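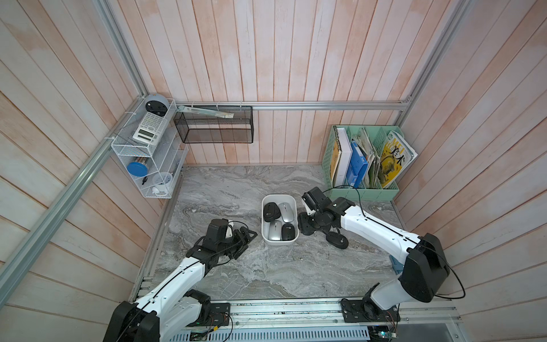

Como avaliar uma política bimanual quando a ordem dos objetos é livre?

Ilir Vidmar
Estou a escrever a secção de métodos de um trabalho sobre aprendizagem por imitação com dois braços. A tarefa é de arrumação: ratos de computador espalhados no tampo, um tabuleiro branco ao centro, e a instrução de os pôr no tabuleiro. Treinei com 586 demonstrações teleoperadas e avaliei em 30 ensaios por condição. A política prevê blocos de 100 ações.

O problema é a métrica. Se considero sucesso apenas o tabuleiro completo, um ensaio em que falta um único rato vale o mesmo que um ensaio em que o braço não agarrou nada. Se uso a fração de ratos colocados, os resultados ficam optimistas e escondem as falhas no fim da tarefa, quando sobra pouco espaço.

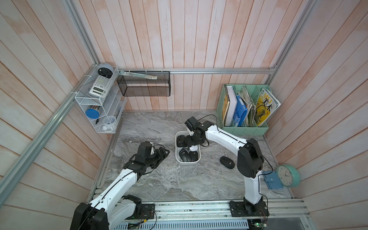 Acresce que os operadores não seguiram uma ordem fixa. Uns começaram pelo lado esquerdo, outros alternaram os braços. Suspeito que isto prejudica a clonagem, mas não sei separar esse efeito do da geometria. Que protocolo recomendam?

Feven Yimer
Publique as duas métricas. São complementares e nenhum revisor se vai queixar de uma coluna a mais. Acrescente a taxa de sucesso condicionada à posição na sequência: dado que k ratos já estão no tabuleiro, qual a probabilidade de o seguinte ser colocado sem intervenção. É essa curva que mostra se o problema está na preensão (queda uniforme) ou na ocupação do tabuleiro (queda para k elevado).

Quanto à ordem, faça uma ablação. Anote em cada demonstração qual o braço que executa cada preensão, separe o subconjunto em que cada braço trata só do seu lado e treine com esse subconjunto e com uma amostra aleatória do mesmo tamanho. Sem igualar o tamanho, a comparação não serve – a diferença pode vir só da quantidade de dados. Fixe também as disposições iniciais: 15 configurações registadas, repetidas para todas as políticas, duas vezes cada.

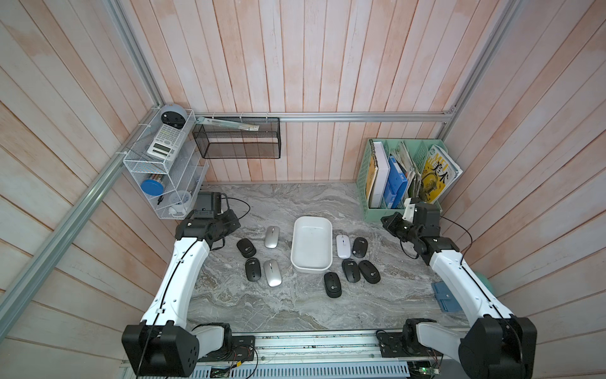

Disposição inicial: tabuleiro vazio, ratos dos dois lados.

Com 30 ensaios o intervalo de confiança é largo. Indique-o na tabela, de preferência o de Wilson.

Todor Dimitrov
No meu caso resolveu-se com blocos de ações mais curtos. Experimente isso antes de mexer na métrica.

Ermira Berisha
A resposta do Todor trata do desempenho e a pergunta é sobre a avaliação. Concordo com a Feven, com uma reserva: a curva condicionada tem poucos casos para k elevado, porque só lá chegam os ensaios que correram bem. Convém iniciar alguns ensaios com o tabuleiro já parcialmente cheio e comunicá-los à parte. Defina ainda por escrito o que é um rato colocado. Nós usamos assente no fundo e largado pela garra; apoiado no rebordo não conta.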